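Shelf sag: span limits for 3/4 in. material, and does a front lip count?
Home Workshop Forum > Shelving and Storage
14 replies, showing 1 to 9

tarn_joinery
I am building a wall of fixed shelves for a small office. Opening is 800 mm wide between uprights. Shelf depth is 200 mm for the upper rows. Material is 3/4 in. particleboard core with oak veneer, because that is what I already have. Load is mostly paperbacks and binders on the lower rows, and odds and ends higher up.

The online calculator I used gives a pass for the upper rows and a marginal result for the lower ones. It does not ask whether the shelf is fixed at the ends or just resting on pins. Does that matter enough to recalculate?

K_Papadakis
It matters on paper. A beam with truly fixed ends deflects one fifth as much as a simply supported one under a uniform load. You will not get truly fixed ends from screws into the end of particleboard. Treat it as simply supported and take any improvement as margin.

Also, check which stiffness value the calculator uses. Particleboard is less than half as stiff as solid red oak in most tables.

ridgeline44
Agree with the above except for the last point. The veneer adds something if the grain runs along the span. Not a lot, but the outer skins are where the stress is.

K_Papadakis
Standard veneer is too thin to design around. I would leave it out of the calculation.

ridgeline44
I didn't say design around it. I said it adds something.

intan.h
I have an open span close to yours at home, with a back cleat screwed to the studs. The cleat supports the whole rear edge, so only the front can drop. I lay a straightedge along the front twice a year and have had no visible gap since August. Rounded front edge, light finish. The load up there is light, so it is not much of a test. Two from the same room:

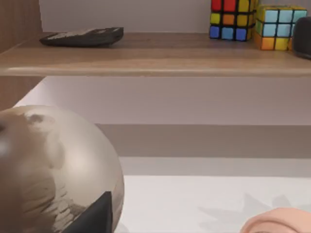
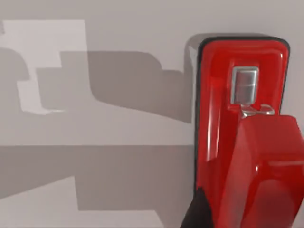

Recommended fixes, in order of cost

intan.h
Continuing from my last post, as the forum would not take it all in one go.

1. Back cleat, full width, screwed to studs. Cheapest option and invisible once the shelf is loaded.
2. Front lip, solid wood, 30 mm tall, glued along the full length. Glue does the work. Brads only hold it until the glue cures.
3. Center divider. Cuts the span in half. Deflection under a uniform load goes with the fourth power of span, so each half sags one sixteenth as much.
4. Thicker board.

ridgeline44
I would put the lip ahead of the cleat. People look at the front edge. A cleat with no lip gives you a straight back and a curved front, and the shelf twists slightly along its length. On a shallow shelf it is small, but you can see it if you sight down the edge.

And the lip has to be taller than the board is thick. A lip that only covers the edge is trim. If it hangs below the board, it acts as a rib.

tarn_joinery
Thanks. I reran the numbers for the bottom row as simply supported, no veneer, 30 mm lip hanging below the board. Short-term deflection is now well inside the limit I was using. Question about creep: the calculator mentions it in a footnote and gives no factor.

K_Papadakis
Creep is the main reason particleboard shelves fail the eye test after a few years. The first-day sag is only part of the total. For a permanent load such as books, I double the short-term figure for solid wood and go higher than that for particleboard. Humidity makes it worse. If the office is over a crawl space, allow for that.

Flipping the shelf every year works if it is on pins. Yours is fixed, so it is not an option.

millrat
Just buy plywood. The price difference on one sheet is less than the time spent on this thread.

tarn_joinery
I have four sheets of the particleboard in the garage, already paid for. Upper rows will be particleboard with the cleat only. Lower rows will get the cleat and the lip. If the bottom row moves, I will add the divider, and I am cutting the dado for it now so I don't have to pull the unit apart later.

ridgeline44
Keep that dado shallow. A groove across the underside of a shelf at midspan is in the tension face, at the point of highest bending. I would skip it and put the divider in with a butt joint and two screws from above.

tarn_joinery
Good point. No dado on the underside, then. Butt joint if it comes to that.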